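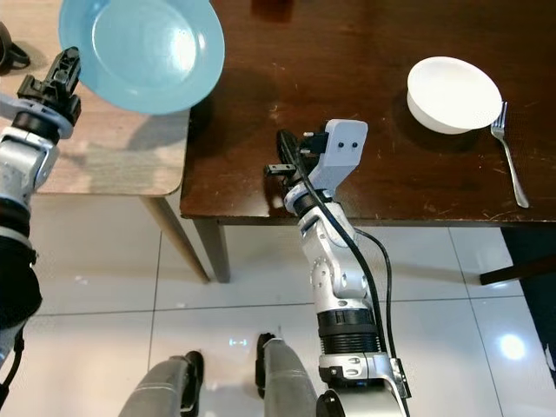
Annelore Wiegand asked in our last call whether the students could already plan a whole table-clearing task by themselves, or whether the supervisors still prepare every step. She also asked us to write this report in plain words, so that the board of the Endale fund can read it without a technical annex.

The answer to her question is: partly. The Joltarell student club now has 13 members, of whom 10 come every week. They work in two groups. The first group writes the order of the movements, the second one checks it at the table and keeps the logbook. Since March the students write all plans for one arm alone. For plans with two arms they still need help, mostly with the timing.

Work on the plate

The plate was chosen by the students as the main object for this period. It is wide and has a low rim, and a small mistake in the angle of the fingers matters a lot. We compare two ways of holding it: with one gripper at the rim, and with both grippers from the sides.
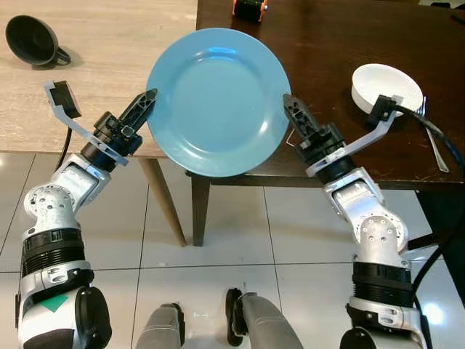 Both grippers at the rim of the plate, dark table.

The second way takes more time to prepare, but the students prefer it for the competition in Zimska, where the jury gives points for careful handling. The logbook contains 17 complete runs with written remarks. We would like to have more, however the room at Cullenell is free for us only until six in the evening.

Moving between two tables

The competition rules ask for work on two surfaces. The students therefore put a light table and a dark table side by side and wrote a separate plan for the place where they meet. This part is behind schedule – the plan had to be rewritten two times, and the younger members found it difficult to read the older notes.
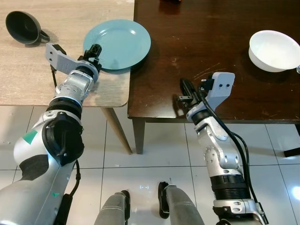

The plate across the border of the two tables, with the mug and the bowl.

Costs and next steps

From the grant we have spent 1485 euros, mainly on spare finger parts, cables and the competition fee. The travel to Zimska is not yet paid. Until the next report the students will finish the two-table plan and begin with the fork, which they have left for the end at their own wish. We kindly ask the fund to confirm if the remaining money may also be used for train tickets.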